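Robot teaching by demonstration

From Juvport, an open reference on automation

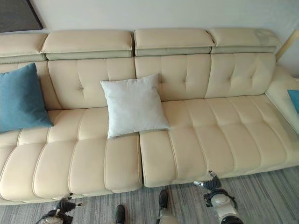

A living-room workspace seen from a robot's head camera, with throw pillows on a sectional sofa and both grippers in view.

Robot teaching by demonstration is a group of methods in which a person shows a robot how to carry out a task, and the recorded motion is used to produce a program or to train a control policy. It differs from conventional programming, in which each position and movement is written out in advance. The two main forms are hand guiding, also called kinesthetic teaching, and remote control, also called teleoperation. A single recorded attempt at a task is called a demonstration or an episode.

Hand guiding

In hand guiding, the operator holds the arm or the tool and moves it through the task. The motors are placed in a compliant mode in which the controller cancels the weight of the arm and offers little resistance. Joint encoders record the path. Grip commands are given by a button on the wrist or by a foot switch.

The method needs little extra equipment and gives the operator a direct sense of contact. It is common on single industrial arms used for polishing, dispensing and loading. It is harder to apply to machines with two arms, as one person can seldom guide both arms and open or close both hands at once. On a legged robot, forces applied by the operator also disturb balance. The operator's own hands and body often block the camera view, which makes the images less useful for training.

Remote control

In remote control, the operator stands or sits apart from the robot and commands it through an input device. Common types are:

Leader arms. A light copy of the robot's arm is moved by the operator, and the robot matches its joint angles.
Handheld controllers. The position of each controller in space is mapped to the position of a gripper, and the joint angles are solved by software.
Motion capture. A suit, gloves or cameras track the operator's body, and the motion is scaled to fit the robot.
Joysticks and pedals. These are used mainly for driving, turning and changing height.

The operator watches the robot directly or through its cameras. When the view comes from the robot's head, the operator and the trained policy work from nearly the same visual information. Delay between command and motion reduces accuracy. In the Likov trials, operators placing a cushion against a backrest slowed noticeably when delay reached 300 milliseconds, and most changed to a move-and-wait style at 520 milliseconds.

Household tasks

Homes and furnished test rooms are used to collect demonstrations of tidying, wiping and arranging. Sofas present several difficulties. The seat is low and deep, so a standing robot must bend or reach well forward to touch the backrest. Padded surfaces yield under load, and a gripper that presses on one cannot treat it as a fixed reference. Glossy upholstery produces highlights that shift as the head moves. Pillows change shape when grasped and may slump after release, so their final position has to be judged by tolerance.

A pillow task is usually defined by a start condition, an end condition and a time limit. The Fleury protocol counts a pillow as placed when it stands against the backrest without support and both grippers are clear of it. Start positions are varied between episodes to prevent the policy from learning one fixed path.

Recorded data

A typical episode contains camera images, joint positions, gripper openings, operator commands and a short text label for the task. All streams carry a shared clock. Failed attempts are either removed or kept with a separate label. Pauses at the start and end are normally trimmed.

The number of episodes required depends on the task and the variation allowed. The Brestico household set contains 800 episodes of pillow arranging, of which 386 were made with leader arms and the remainder with handheld controllers. Its notes report smoother wrist motion in the leader-arm group and shorter operator training in the other.

Limitations

A demonstration contains the habits of its operator, including hesitation and unneeded motion. Sets made by several operators may hold conflicting ways of doing the same step, such as gripping a pillow by a corner or by its sides. Policies trained on a single room often perform worse when the furniture, floor or lighting is changed. Contact force is poorly represented in many sets, as low-cost input devices do not return it to the operator.

Safety

Hand guiding places a person within reach of a powered machine and requires limits on speed and force. Remote control removes the operator from that space but leaves other people exposed, so a stop device is kept within reach of an observer.

See also

Imitation learning
Leader-follower control
Mobile manipulation
Gravity compensation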